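The Night Shift at Kemcombe

I got the job because I can fold. That was pretty much the interview. The woman from the agency put a pile of towels in front of me and a clock on the wall behind me, and when I was done she said there was a place out past Prultport that paid better than the hotel laundry and had a coffee machine. I said yes before she got to what the place did.

What Kemcombe did was teach arms to handle clothes. You sat at a white table with a pair of handles, and whatever your hands did, the grippers did, and all of it got saved. One try was called an episode. Pick up a sleeve, lay it across, pick up the other sleeve, fold the bottom to the top, push it to the side, hit the pedal. Then you messed the shirt up again and went back to the start. They wanted 3,775 episodes of shirts before they'd let the model have a go by itself, and when I came in they had 126.

I'd like to say I was a natural, but my first week was awful! I'd grown up folding with my whole hand, palm flat, a little sweep at the end to get the air out (my mother's sweep, and she was very particular about it). A gripper doesn't have a palm. It has two fingers that open and close, and the ones on my station were wrapped in blue painter's tape that I got to re-wrap whenever it started to peel. I kept reaching for the fabric and pinching the table. I pinched the table so many times that I started hearing that little click in bed.

By February I was on nights, four in the afternoon until midnight, at station 8. I liked nights. The day people all wanted to talk about the model and what it would do and who would buy it, some outfit called Nisbet or some other outfit called Reston, depending on who you ate lunch with. At night it was just the hum and the big window and whichever shirt was on my table.

My favorite was a green one, a soft minty green, the kind of shirt that's been washed until it gives up. The stiff shirts were easier to grab but they sprang back at you. The green one stayed where you put it. You came in low from the left, went for the cuff first, and if you were slow about it you could get just the hem and none of the table.

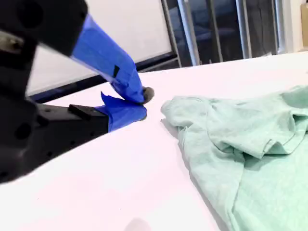 So there I was one night, going for the cuff, and I did the sweep.

I hadn't planned to. I'd folded the thing, it was sitting there nice and square, and I ran the closed fingers across it from the collar down, the way my mother would have, to get the air out. It did nothing at all, of course. Tape on T-shirt. But it felt so good to finish it properly that I did it on the next one, too, and the one after that, and then I stopped noticing I was doing it.

You were supposed to flag anything extra. There was a page about it, and the page was taped right next to my screen – no pauses, no fidgeting, no wasted motion. I flagged plenty of things. Dropped sleeves, a shirt that slid off, the time I sneezed and both arms jumped. I never flagged the sweep. I must have done 1,000 of those folds before the count on the wall finally rolled over to what they wanted, and somebody brought a sheet cake, and we all got sent home early with pay.

They ran the model a while after that. I came in on my own time to see it, which I wouldn't have done for the hotel. There were people in nice shoes standing along the wall, so I stood by the coffee machine, where I could see between two heads.

It took the cuff first, slow, coming in low from the left. It missed once and went back. It laid the sleeves over and brought the bottom up to the top, a bit crooked, and then it should have been done. One of the nice-shoes people had already started to clap.

And the fingers closed and went down the front of that shirt, from the collar to the hem, very gently.

"What's it doing?" somebody asked.

The engineer said they'd look into it, it was probably noise in the examples, they could filter it out. I drank my coffee. Then they shook the shirt out and ran it again, and I put my cup down and watched my mother's hand go by.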